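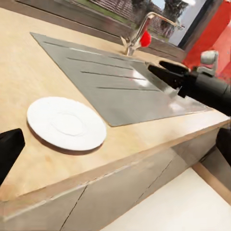
Write Down the Slope
Nilmini Siriwardena
Nov 23, 2019

Most houses are handed over with a written record of their dimensions. The record gives floor area, room sizes, ceiling heights, window openings, sometimes the thickness of the insulation. It almost never gives a slope. A buyer can learn the width of the hall closet to the nearest half inch and has no means of learning whether the patio falls toward the yard or toward the bedroom wall.

My argument is that any surface in a house that is meant to shed water should have its fall measured at completion, and that the number should stay with the house. This is a small proposal. It requires a level, a tape and one extra page.

I spent eleven years doing moisture investigations, the last six of them in Paditthorpe, where the soil is mostly clay and the lots are close together. Before leaving I went back through my own reports. There were 686. In 166 of them the main cause was a surface that sloped the wrong way or had no slope at all. In 68 of those the surface had been replaced or resurfaced within the previous five years, which means that somebody had paid for new work and received the defect along with it. None of the 68 files contained a measurement of the finished slope made by the installer. Several contained the phrase "adequate fall."

Those are the files of one investigator in one town, and people call an investigator when something is already wrong. The share can't be carried over to houses in general. What I take from the files is narrower. When the question of slope came up, there was no record to consult, and the argument that followed was about memory.

Consider how an ordinary dispute runs. A concrete contractor pours a walkway beside a house. Two winters later the basement wall shows damp at the corner. The owner says the walkway was poured flat. The contractor says it was poured at a quarter inch per foot and that the ground has settled since. Both statements can be true, and both can be false. A reading taken today describes the slab today. Without the reading from completion there is nothing to subtract it from, so the owner pays for an investigation whose honest conclusion is that the walkway slopes toward the house and the reason is unknown. I have written that conclusion more often than I would like.

The standard objection is that the slope is already on the drawings. For larger buildings this is often so. For houses the drawings usually carry an arrow and the word "slope," or a general note that paving shall drain away from the structure. An arrow is an instruction. It was issued before the work was done and it contains no information about the work. The same is true where a figure is given. A drawing that calls for two percent tells the reader what was wanted, and anyone who has put a level on residential concrete knows how far the result can wander from that, in both directions, on the same slab.

A second objection came from Kristóf Szalai, who ran crews for a paving company for many years and who read an early draft of this piece. His view is that a written slope turns every pour into a claim. An owner who is told two percent and later finds one and three quarters will want money back, though the slab drains perfectly well. He is right about the owner. I think the remedy is to state the acceptable range in the contract and the measured value in the record, and to keep the two on separate lines. Tile setters already live with a flatness tolerance. Framers live with one for plumb. There is no reason in principle why the people who form surfaces for drainage should be the only trade whose central result is described with an adjective.

He also pointed out that slabs are measured badly. This is the better objection. A two-foot level laid on broom-finished concrete will give a different reading each time it is turned end for end, and a phone app will give a different reading again. So the method has to be written down with the result. Mine was a six-foot straightedge with a digital level on top, read twice with the level reversed, the two readings averaged, at no fewer than three places along the run. It is slow by the standards of a crew that is packing up, though it takes less time than sweeping.
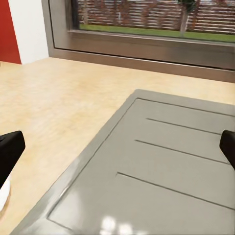 Manufactured goods avoid the problem because their drainage is formed in a factory under a drawing that somebody checks. A shower pan molded in one piece has a fall that was decided once and repeated. The installer can still spoil it by setting the pan out of level, but only one variable is left, and it can be tested with a bottle of water before the wall tile goes on. A kitchen sink drainboard is a simpler case of the same thing. It has a raised rim around a recessed panel, with parallel grooves run across the panel, and all of that arrives finished. Look past it through the window, to the lawn and the slatted fence, and every slope out there was made on site, by eye or by string line, by someone who left no figure behind. The few square feet of drainboard are the best documented drainage surface in many houses, and they are also the one place where a mistake costs a dish towel.

The outdoor surfaces carry far more water. A one-inch rain on a 400 square foot patio delivers close to 250 gallons, and if the patio tips toward the wall then most of that volume is presented to the joint between slab and foundation. The joint is usually filled with a bead of sealant that was sound on the day it was applied. Owners replace the sealant again and again because it is the part they can see failing. In my files the typical sequence was sealant, then a dehumidifier, then interior paint, then me.

Grading of soil is worse documented than paving, and it changes faster. Backfill settles. Flower beds are edged and then topped with mulch every spring until the bed stands higher than it did when the house was built and holds water against the siding. A common rule asks for six inches of fall over the first ten feet from the foundation. It is a reasonable rule, and on a new house it can be checked in ten minutes. I would still want the number recorded, together with the date and the points where it was taken, for the sole purpose of letting someone come back in five years and take it again at the same points. A single reading of soil grade has little value. Two readings at the same points give a rate.

Arif Munshi, who sells and manages older rental houses in Plaldale, tried a version of this for his own buildings. He keeps a one-page sheet for each property with a plan view and a slope value written at each door, along each paved edge and at each shower floor. He told me the main use has been in hiring. When he asks for bids on a walkway he attaches the sheet, states the slope he wants and says he will measure it on completion. Some bidders drop out. He doesn't regard that as a loss. I would add that the sheet has also made him a less pleasant customer, by his own account, and that some of his arguments with contractors have been over differences too small to affect anything. That is the cost Szalai predicted and it should be counted.

There remains the question of who holds the page. A county could require it at final inspection, but inspectors in most places are already short of time, and a number copied onto a form by a hurried inspector is worse than a blank. I would rather see it start with lenders or insurers, who have an interest in basements and are used to asking for paper. Failing that, it should start with owners. Anyone about to pay for a slab, a deck, a roof membrane or a tiled shower can ask for the finished slope in writing, with the method, before the last check is signed. The request is unusual enough that it will be met with some puzzlement. A contractor who has done the work properly can answer it the same afternoon.

For an existing house the procedure is the same and the owner can do it. Choose a dry day. Start at the downspouts, since that is where the volume is, and work along each wall. Mark the measuring points with a paint pen low on the foundation so that they can be found again. Write the readings as a percentage or in inches per foot and stay with one of them throughout. Put the date on the sheet. Then repeat the readings in April, after the ground has thawed, and keep both sheets with the deed.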